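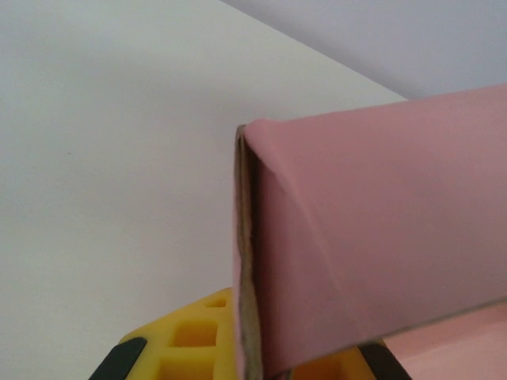

분홍색 골판지 상자를 보관용으로 다시 쓰려고 하는데 모서리 표면지가 문제입니다. 잘린 단면을 따라 분홍 종이가 얇게 말려 올라왔고, 안쪽의 회갈색 섬유층이 그대로 드러나 있습니다. 면에는 비스듬한 접힘 자국도 희미하게 하나 있습니다. 상자는 Kustix에서 산 접이식이고 깊이는 305mm입니다. 안에는 영수증철을 넣을 예정입니다. 목공풀로 붙이면 종이가 울지 않을지, 자국은 펼 수 있는지 궁금합니다.
Pei-shan Wei
2025년 1월 11일

Nallgate
목공풀은 물을 섞지 말고 원액을 쓰세요. 이쑤시개로 표면지 안쪽에만 얇게 바르고, 유산지를 덮은 뒤 평평한 책으로 눌러 둡니다. 7시간이면 충분합니다. 풀이 겉면에 묻으면 무광 코팅에 광택 얼룩이 남습니다. 섬유층이 일어난 부분은 붙이기 전에 칼로 정리하십시오. 사포는 권하지 않습니다. 접힘 자국은 뒷면에서 숟가락 등으로 문지르면 약해지지만 완전히 없어지지는 않습니다.

Simanjuntak
그냥 테이프 붙이세요. 저는 Cliltik 투명 테이프 씁니다. 폭 63mm짜리.
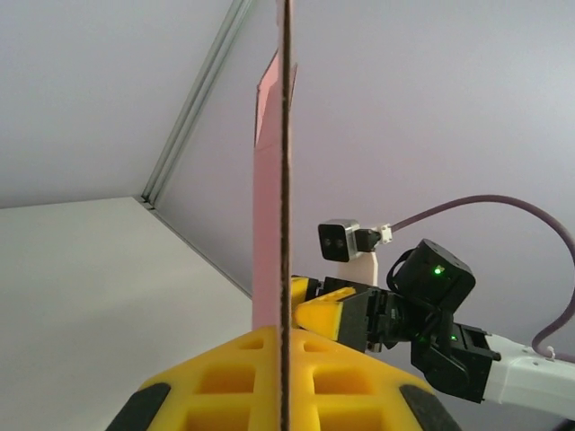
보수하기 전에 판의 방향부터 확인하는 것이 좋습니다. 골판지는 골이 세로로 서야 하중을 받습니다. 짙은 갈색 단면이 위아래로 길게 드러나고 위쪽 분홍 날개가 바깥으로 꺾인 상태라면, 그 꺾인 선도 함께 점검하십시오. 접는 선의 표면지가 갈라졌으면 안쪽에 크라프트지를 덧대고, 갈라지지 않았으면 손대지 않습니다. 단면 마감은 종이 테이프를 반으로 접어 양면을 감싸는 방식이 가장 오래갑니다. 투명 테이프는 시간이 지나면 누렇게 변하고, 떼어 낼 때 분홍 종이까지 벗겨집니다. 제가 4월에 같은 방식으로 마감한 서류 상자는 거의 81번 여닫았는데 아직 들뜬 곳이 없습니다.
Pei-shan Wei 님, 영수증철이 무거우면 바닥판을 한 장 더 까세요.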